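Label Office > Artist Services > Meeting Notes

Filed under: Direct-to-Fan, Mailing & Text Lists

Minutes of the artist services meeting, November 7, 2024

Present: Mirjam Mösli (chair), Güven Bayram, Rosângela Sales, Ehsan Najafi (minutes)
Excused: Arlindo Dantas

1. Minutes of the last meeting
Accepted with one correction. The Olberg show is a seated show, it was written as standing.

2. Text list for the Montecinos album
Rosângela reported that 393 fans have joined the text list from the sign-up page. Güven asked if they all agreed to receive also the concert messages. Rosângela answered that the form mentions only the album. It was decided to send one message with a question, and to write about concerts only to those who reply yes.
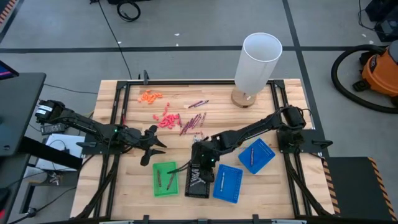

Work table with the two arms and the black tray.

3. Price of the signed vinyl
Mirjam proposed 20 dollars plus shipping. Güven finds this too low for a signed copy and would like to wait for the offer from the pressing plant. No decision was made. The item comes back at the next meeting.

4. Mailing tool
The contract with Hemik ends in June. Ehsan compared it with Grarnier and prefers to stay, as the export of contacts is more simple there. Mirjam wishes to see both prices in writing before she signs anything.

5. Other matters
Arlindo sent a note by e-mail. He needs 3 short voice recordings from the band for the welcome message, in English and in Portuguese. Rosângela will ask the manager.

Tasks
Rosângela: question to the text list, voice recordings
Güven: offer from the pressing plant
Ehsan: written prices from Hemik and Grarnier

The meeting closed after item 5. The date of the next one will be sent by e-mail.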